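Handheld grippers: one side keeps dropping out when we demo the "fix the cushion" task. Student team, need advice

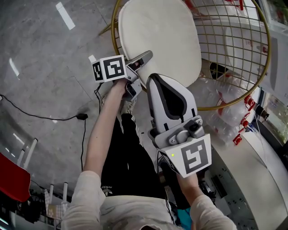 So our club entered the household tidying challenge this year and I somehow ended up as the person in charge of demonstrations. We use a pair of hand-held grippers, one per hand, each with a printed marker cube on it, plus a camera worn on the head looking down. You do the chore yourself with the grippers, the software works out where each one was, and later the arm is supposed to copy you. The chore I picked is putting a white seat cushion straight on a round wire chair. I thought it would be the easy one!

We need 100 clean demos before the March deadline and right now I've got 70 recorded, but a whole bunch of those get thrown out by the checker because the left gripper "teleports." It's fine, it's fine, it's fine, then the track jumps a foot sideways for a few samples and comes back. The right one hardly ever does it. Same firmware on both, same size of cube (printed in the same batch, on the Bitby printer in our shop). I swapped the batteries. I also swapped which of us does the recording, and my teammate gets it too, maybe a little less than me.

Things that might matter:
The chair is gold wire and pretty shiny. The floor is polished tile and the ceiling lights bounce off it. We're using the Halen tracking package with the default settings, except I turned the smoothing down to 5 because the default made everything feel mushy. Our advisor thinks it's the smoothing. I think it's the chair. We have a small bet going.

I don't want to redo all of them if there's a way to save the ones we've got. Also if anyone has tips on pushing a cushion around with two pinchy fingers, I'm all ears, it keeps sliding away from me and then I end up chasing it around the seat.

Posted February 2023

3 answers

Answer 1 (accepted)

We went through this last season with a different chore (folding a towel over a rail), so take it with a grain of salt, but I'd look at your own arm before the chair or the smoothing.

When you reach in with both hands, one arm tends to swing across in front of you, and from a camera on your head your wrist or sleeve covers part of the marker. You don't notice because you're looking at the cushion. The tracker loses most of the pattern, tries to make do with a sliver of it, and guesses the wrong pose. If you're right handed your left hand is probably doing the lazy "hold this still" job, and it ends up tilted any old way. Mine sure did.

What I'd do: pull up three or four of the bad recordings and step through to the exact moment of the jump. If the square pattern is half hidden or turned almost edge-on at that moment, there's your answer. If the pattern is in plain view and it still jumps, then start suspecting glare. The floor could be doing it too, and if you've got window light coming in, try the same demo with the blinds down and compare.

As for saving the old ones, Halen has a reprocess option, so you don't have to record again just to try other settings. Put the smoothing back to default and run 12 of the rejected ones through it. If the gap is only a few samples long it can usually bridge it. If the gap comes right when you're touching the cushion, I'd throw that demo away even if the checker passes it, since that's the part the arm has to learn. We kept a pile of those once and the arm learned to stab the towel. Not our best weekend.

For the cushion: go slower than feels natural, and put one finger low against the edge as a stop before you push with the other hand. Chasing it is what makes the messy demos.

Comment from the asker: OK I stepped through six of them and in five my left wrist is over the pattern. Ugh. The last one really does look like glare, so I'm claiming half the bet. Reprocessing tonight, thank you so much!!

Answer 2

Could be the cubes. Ours came off a printer that was a hair out of scale and the tracking was never right until we measured them and typed the real size into the settings file. Use calipers, not a ruler. Matte paper for the patterns too, glossy sticker paper is terrible under ceiling lights.

Also check that the two cubes don't share any ID numbers. You'd think the software would complain about that. Ours didn't.

Answer 3

just get the Brekico ones, they have the bigger marker. my school switched from Maruyama and never had a problem after that

Comment on answer 3: They're already at 70 demos, changing hardware now would mean starting over. Good idea for next year maybe.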